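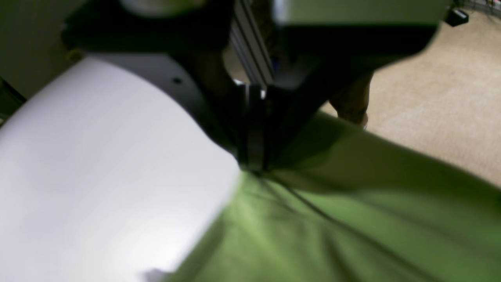
Figure 3. The gripper tip pressing into a length of olive-green cloth beside the white curved surface, as seen from the wrist camera.

4.2 What the folders told us

When we first came to the linen rooms at Pusgate, in May, we had expected to spend most of our time talking about speed. The management at Warkico had spoken of little else in the months before, and the early trial figures for the arm had been passed about with some pride. The people who had folded and sorted cloth there for years were far more interested in something we had hardly planned to ask about, and that was how the arm takes hold of a piece of fabric in the first place. Figure 3 shows the sort of moment they kept coming back to. The tip goes down, the cloth bunches and the folds run outwards from the point of contact. A person looking at those folds, we were told many times and with great patience, already has a fair idea of whether the pick will be a good one.

We spoke with 27 members of staff over the whole study, most of them more than once, and nearly always over a cup of tea in the little room behind the presses. Nearly all of them described picking up cloth as a matter of feel. You pinch, you give a small tug, you know if you have one layer or two. Several found it hard to put into words at all and simply reached for the nearest towel to show us. The Aidoo controller has no such tug to go by and depends on what the wrist camera sees, so the judgement that used to sit in somebody's fingertips now has to be made by eye, and often by the person minding the station.

This has changed the working day in ways that are easy to miss if one only reads the output sheets. Of the 1647 picks logged in the second trial, 878 were completed without anyone stepping in. The rest called for some sort of help, and that help was seldom dramatic - a corner turned over, a fold smoothed flat, a piece taken away and set down again at a kinder angle. None of it appears in the job description that went up on the noticeboard when the station was brought in. One folder, who had worked in the linen rooms since leaving school, called it 'tidying up in front of it', and the phrase was soon in use among everyone on the shift, ourselves included.

Opinions about this tidying were mixed, and we should like to do justice to both sides. Some of the older staff were glad of it. Their wrists and shoulders had suffered from years of repeated lifting, and they were pleased to be on their feet and moving about while still being trusted to know good work from bad. Others missed the rhythm of the old bench, where two people could talk across the table and fold almost without looking. At the station one has to keep watching, and by the end of a shift it was their eyes that were tired.

There was also the matter of who was thought to be skilled. Under the Pimirov grading scheme used at the site, minding the station sat one step below hand folding, on the grounds that the arm did the lifting. The folders thought this quite wrong, and after a good many hours beside them we came to agree. Knowing which crease will carry the pick and which will let the cloth slip away is the same knowledge they had always used at the bench, only now it is used a moment earlier and with less to show for it. We return to the grading question in Section 5, together with the changes the staff themselves put forward.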